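Home | News | Events | Shop Notes | Contact

Print this page | E-mail this page

Filed under: Press Releases, Workspace & Organizing

FOR IMMEDIATE RELEASE
6 May 2018

Omanis Puts Its Blue Tape Table Plan on Paper, and It's Free to Pick Up

I have been sticking blue tape to tables for longer than I'd like to admit, and this month I finally get to tell people about it in public. Omanis, the little shop-and-workroom supply outfit I write for (and sweep for, and answer the phone for), is putting out a printed guide called the Marwat Table Plan. It's 28 pages, it costs nothing, and it's all about one thing: how to mark up a big shared table with tape so that people can find stuff on it and put stuff back.

I know, I know. A whole booklet on tape! But if you've ever shared a long table with other people you know how it goes. You set down a marker on your side, somebody slides it over to make room, it gets shoved along again, and by the end of the day there are pens all over the far end and you're borrowing one from the front desk. We lived like that for years at our old place on the Vinavano side of town. Then we ran tape down the long way of the table, ran more across it, and gave the squares names. "It's in C4" is a very short conversation.

So the guide starts with the table itself. Ours is big, the kind you can't reach across without leaning on it, and I'd say the bigger your table the more a grid helps. You can lay the tape right on the tabletop if you don't mind a little residue later on. If you do mind, cover the table first. Flat panels work well and so does heavy paper, as long as it's pulled tight and held down at the corners. I like a plain, dull color under the tape. Shiny tops throw the light back at you, and anything with a busy pattern makes a pen cap very hard to see.

Then there's the tape. We like blue, and darker is better on tan or gray. White looks lovely for a week and then it looks like a sidewalk. Black is fine, only you'll lose your black cables against it. For width, anything you can see from a standing position will do. Please don't buy the super sticky stuff meant for packing boxes. It comes up in strings and takes your patience with it.

Measuring is where most folks rush, and I did too, the first time. Mark both long edges first with a pencil tick, then both short edges, and only then start laying tape. Pull a good long length off the roll, stick down one end, walk the other end to its tick, and lower it all in one go. If you press it down bit by bit as you walk, it wanders. Mine wandered so badly on the first try that one square could hold a dinner plate and the one next to it couldn't hold a saucer. You'll want 2 people for this part, one on each end, and it helps if they're on good terms.

How big should the squares be? Big enough for a hand to come down in the middle without touching the lines is my rule. Small squares look neat and tidy when they're empty, but the minute you put down something with a handle it's sitting in two of them. We went with large ones, more or less square, and I haven't wanted to change them since. A bit off is fine, by the way. Close enough really is close enough on a table.

And then comes the fun part, which is putting things on it. A well-used grid isn't a full one. I like to keep just a few things out at any one time and leave plenty of open squares, so there's always somewhere to work. A measuring cup, a highlighter, whatever you're using right now, and the rest goes back on the shelf. 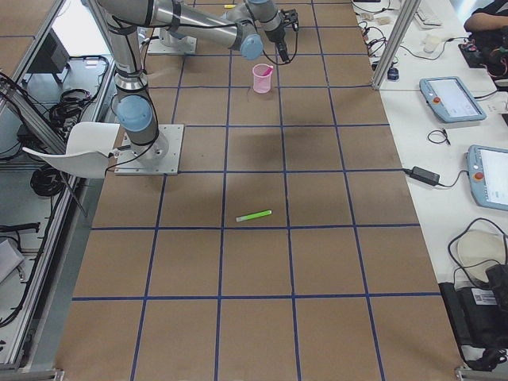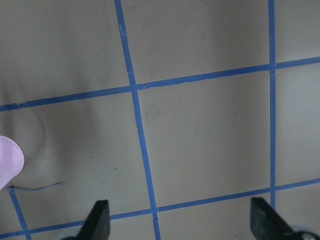

Back to the guide. There's a chapter on looking after the lines once they're down, and it's the one I fought hardest to keep in. Tape is cheap and it takes a beating. Sleeves rub it, boxes get dragged over it, and the places where two strips cross always go first. You get a little ridge there, then the edge lifts, then somebody picks at it during a long phone call (me). Our advice is to go over the crossings with the back of a spoon every so often, and to patch a bad spot with a short piece laid square over the top. If a strip has gone scuffed from one end to the other, pull the whole thing and start fresh. It takes a few minutes and you'll feel great afterward.

For cleaning, use a damp cloth and go along the strips, never across them. Going across catches the edge and rolls it up, and then you've got fuzz in the glue forever. Crumbs and eraser dust come off best with a soft brush. I keep an old paintbrush in my apron for exactly this and people have stopped asking about it.

We also put in a section on naming your squares, and it caused more arguing around here than everything else put together! Letters one way and numbers the other is the plain choice and it's the one we recommend. We tried fruit for a while. Fruit was charming until we had visitors who didn't know where Papaya was. If you want to write the labels down, put them on small cards at the edge of the table and leave the squares themselves clean, or do what we do and just learn them. It takes a day or two.

Another part I'm fond of is about what should never live on the table. Chargers, for one. Mugs, for another, and I say that as a person who has been caught with a mug in A1 on many occasions. Anything that rolls deserves a thought as well. Round pens will leave a square all on their own if the floor's not level, so lay them at a slant or buy the flat-sided kind. Markers with their caps on, please. Cups go down with the handle turned toward whoever's going to pick them up next.

Chairs get half a page. Leave enough room to walk the whole way around, and push them in or park them by the side when you're up. Light molded chairs wipe clean easily and can be moved with one hand, so those are what I'd go for if you're buying. The guide has a short list of chair heights that suit a standard table and also a grumpy paragraph about wheels, which I wrote on a bad day and which stayed in.

Along with the guide, we've made up a starter pack called the Steveo Roll Set. It has 2 rolls of blue tape, a pencil, a folding ruler and a set of blank label cards. We've packed 200 of them for the first run and they're sitting in the workroom right now, ready to go to schools, libraries, labs, craft clubs, sewing rooms and anyone else with a long table and a lot of hands around it. One set per address, and when they're gone we'll see about making more in September. You don't need the set to use the guide. Any blue tape from the hardware store will do you just fine, and I'd rather you started this week with that than waited on us.

A few people have already asked me whether this is only for serious workplaces. No! I did my kitchen table at home over a long weekend, three squares by four, for a jigsaw puzzle that had gotten out of hand. Edge pieces in one square, sky in another, and so on. The family complained for one evening and then started using it for homework. It came up again without leaving a mark, though I should say my table is a tough old thing and yours may not be, so please test a corner first. Leave your bit of tape on overnight and peel it back slowly in the morning, low and flat against the table.

The other question I get is whether the lines drive you crazy after a while. They don't bother me. I stopped seeing them in the first month, the way you stop seeing the lines on a parking lot, and I only notice now when I'm at somebody else's table and can't think where to put anything down.

Copies of the Marwat Table Plan are on the counter at Omanis and can be picked up any time we're open. Groups that would like a stack can ask for a box, and we'll set it aside with your name on it. If you'd like one by mail, send us a self-addressed envelope, the large kind, because it won't fold. Newsletters and club bulletins are welcome to reprint any chapter they like, including the grumpy one about wheels, as long as they mention where it came from.

To request a Steveo Roll Set, write to the Omanis workroom with your address, the length and width of your table, and a line on what you use it for. I read all of these myself and I'm always glad to see a sketch.

Tags: tables, tape, tidying up, shared rooms, free guides

Print this page | E-mail this page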